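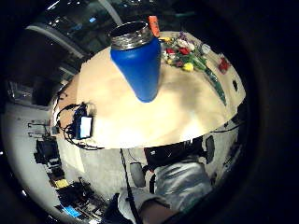 Visit to the Judel handling laboratory, Grutham

Diary entry, Ackroyd Automation Forum

Members were received at the Asivley building by Floor Dijkstra, who leads the handling group, and were shown the second of the 3 work tables. The objects set out for the session included a blue bottle with a silver rim, a small clear cup and a bouquet of flowers.

Ms Dijkstra explained that the group records people carrying out simple tasks by hand, and that a robot arm is afterwards trained on the recordings. The target is 500 recordings for each task. Flowers are considered the hardest item in the programme — stems bend and petals bruise — and the group has asked for more time on them.

Questions were taken on cost and on the storage of recordings. A written reply on the latter is awaited. The next open day is planned for June, with 44 places. Members wishing to attend should inform the office.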